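Speaker notes: Medicines at home, sorting the week ahead
Mulldale Community Health Service, carers' information session

Opening

Good afternoon, and thank you for coming. The session lasts just under an hour, with time for questions at the end. Please take a copy of the handout from the table by the door. Large-print copies are available on request.

[Pause while late arrivals are seated.]

The subject is the weekly pill organiser: how it should be filled, by whom, and what should be kept beside it. The Service sent its home medicines survey to 487 households across Mulldale and Furker. Of the replies received, 57 per cent came from homes where one person fills the organiser for another. Those are the people we have chiefly in mind.

What belongs in an organiser

Not every medicine may be taken out of its original packaging. Some tablets are spoiled by damp or light, and some must stay in their foil until the moment they are taken. The pharmacist should be asked about each item before it is moved. Vitamins and food supplements count as items for this purpose, and should be named whenever a list of medicines is given to a doctor or nurse.

[Ask for a show of hands: who includes supplements on their list? Do not comment on the numbers.]

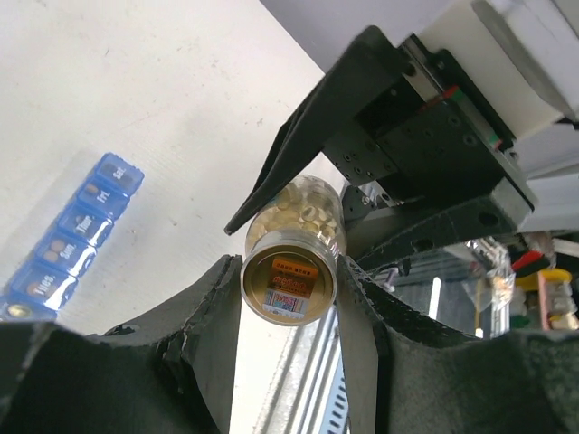 Mulldale, Jul 17, 2020

The slide has a blue weekly organiser with clear lids over the compartments, and next to it a clear jar of softgel capsules with a sticker on its gold-coloured end. Allow the audience a moment to look. Draw attention to the day names in white on the lids, and to the Friday compartment, where a small brownish pill lies close to the lettering. A small pill is easily missed through a lid, more so under a bright kitchen light. Lids should be opened when the contents are checked.

Then turn to the jar. Softgels of one kind can look very like softgels of another once they have left their container. The Service advises the following:

Fill the organiser from one container at a time, and close that container before opening the next.
Keep every original container, with its label, until the contents are finished.
Work on a clear table in good light, with the written list to hand.
Do not top up a compartment that still has something in it – find out first why it was left.

Missed doses

Carers often ask whether a missed tablet should be given later the same day. There is no single answer. The leaflet should be read, and the pharmacist telephoned if any doubt remains. A double dose should never be given to make up for one missed.

[If asked about the Groen branch: the counter there accepts unwanted medicines for safe disposal. The Trarkari branch does not at present.]

Close

The next session in this series will be held in December and will deal with eye drops and inhalers. Names may be left at the desk.

[Questions. Leave the contact slide up.]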